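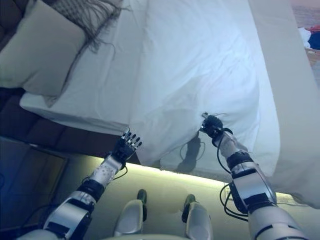
Moisture Retention in Cotton Bed Linen After Line Drying

Reading time: 6 minutes
Print this page | E-mail this page

1. Purpose

The project measured how much water remains in cotton bed linen when it is judged dry by touch. The question came from the laundry room at Pillden residence hall, where duvet covers are often folded early and develop a musty smell in storage.

2. Materials and method

Test pieces were cut from two fabrics: a plain-weave percale sold by Hisska and a heavier sateen from Antunes. Each piece was dried in an oven, weighed, soaked, spun in a household washer and hung indoors. Room humidity was held near 60 percent with a small humidifier.

Pieces were weighed every half hour on a Skurkon bench scale. Two group members judged dryness by hand without seeing the readings. Drying ended when both called the piece dry. The full run took 8 days in September.

We use this site's cookies to remember your settings. Accept | Manage

3. Results

Sateen took longer to dry than percale in every run. At the point of touch dryness, percale held some 6 percent water by weight over its oven-dry value. Sateen held more, and its readings were less consistent. Hems stayed damp longest in both fabrics — the folded layers dry mainly from the outside.

Doubling a piece over the line delayed drying more than the choice of fabric did. Pieces hung by one edge gave the most repeatable curves.

4. Sources of error

The scale drifted slightly during the first morning, and those readings were discarded. Air movement was not measured. A door near the rack was opened several times a day, which probably explains the uneven sateen curves. The spin setting was 400 rpm throughout, so the results may not apply to faster machines.

5. Further work

The next group should repeat the sateen runs in a closed room and weigh hem sections separately. Whole duvet covers would need a larger scale.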